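Glued pages going wavy in a handmade family recipe book. What am I doing wrong?

1,024 views · 3 answers · 12 shares

posted by windowsill_paper

Hello all, and thank you in advance for your patience, because I do tend to ramble! I'm putting together a recipe book for my mother, with her own recipes copied out by hand on plain white paper and each one mounted on a colored backing sheet. She has cooked these dishes from memory her whole life and has never once measured anything, so just getting the recipes out of her was a project of its own (how much turmeric? "enough"). I have most of the vegetables and lentils done now and I'm working my way toward the sweets.

The writing is going well. My trouble is with the mounting. The first pages I made used white liquid glue, and they dried as wavy as a potato chip. I've switched to a glue stick, which is better, but I still get a ripple along one edge and sometimes a corner that lifts by the next morning. The backing sheets are the cheap sort from a bulk pack, 1,000 sheets in mixed colors from Bagheri, and I have far too many of them to think about buying nicer ones. 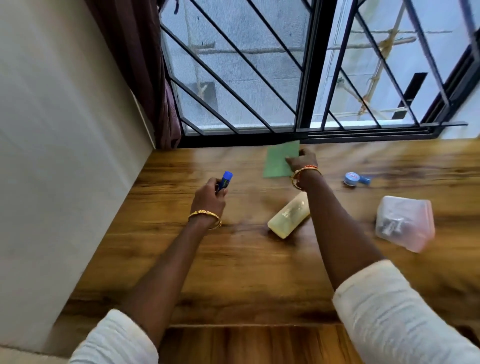 Glue stick and green paper, at the desk by the window.

I do all of this in the late afternoon once the house is quiet. I spread glue around the edges of the recipe page, put a dab in the middle, lay it down starting from the top, and rub it flat with my palm. Then I leave it on the desk and go start dinner.
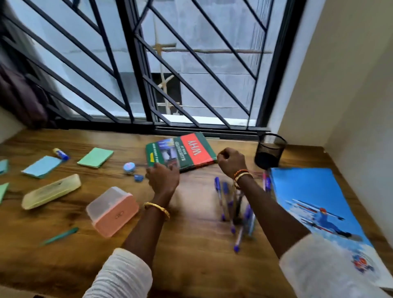 A friend told me I should be pressing the pages overnight, and another told me never to press anything before it dries or the glue will squeeze out and stick everything together. They can't both be right, can they? I would also love to know whether to do the writing before the gluing or after. I'd like to give her the finished book in February and I really don't want to redo the vegetables.

41 comments

Allness_bindery

What a lovely thing to make for your mother! I've been making little books and albums in Kalulthorpe for more years than I care to admit, and I can tell you that every one of us has a drawer full of potato chip pages.

Your friends are both half right. You should press, and you should press right away, but with something in between so that any glue that sneaks out has nowhere to go. Parchment paper from the kitchen is perfect. Put a piece under the page and a piece on top, then a flat board or a big smooth book, then something heavy on that. Leave it until morning. If you have several pages to do, stack them with parchment between every one.

The other thing I'd change is your glue pattern. Edges plus a dab in the middle leaves big loose areas, and those loose areas are where your ripples come from. Cover the whole back of the recipe page, thinly, working from the middle out past the edges (put scrap paper underneath!). Lay it down from the center and smooth outward.

Also check which way the grain of the paper runs. Bend a sheet gently one way and then the other, and the easier bend is along the grain. If your two sheets have the grain going the same direction, they'll behave together much better.

100 found this helpful · Share

buka_and_beans

just use double sided tape. did my whole wedding album with it and its fine

6 found this helpful · Share

windowsill_paper

Coming back to answer my own post, partly to say thank you and partly for whoever finds this page later with the same problem. I did everything Allness_bindery suggested, parchment and all, and the rice section came out flat as anything. I was so pleased that I called my sister to tell her, and she was very polite about it. The tape worked nicely for the index page, by the way, though I found it unforgiving if you put it down crooked, and I always put it down crooked. 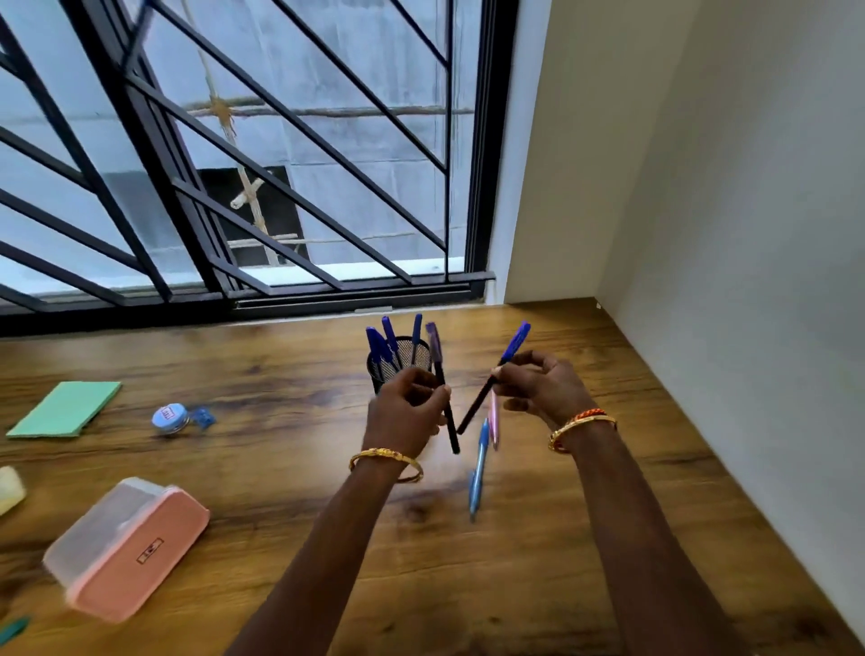

As for whether to write first or glue first, I've settled on writing first and then letting the page rest for a good long while before any glue goes near it. I ruined one page of chutneys by rushing, and the heading smeared right across the ingredients. Test your pens on a scrap of the same paper, too, and rub glue over the back of the scrap before you trust them. I had the one with the purple cap and the one with the blue cap out together for this, and I'm glad I tried both before starting on the sweets, as I'd have picked the wrong one. The blue cap feathered a little on my paper and the purple didn't, but yours may do the opposite, so please do your own scrap.

One more small tip: if a corner lifts after everything is dry, don't peel the page back to fix it. Put a bit of glue on a toothpick, slide it under, and press just that corner under parchment for an hour. I've rescued the okra page this way and you'd have to look very hard to find the spot.

Now I only have to work out how to bind it all, and I'll start a separate post for that one.

564 found this helpful · Share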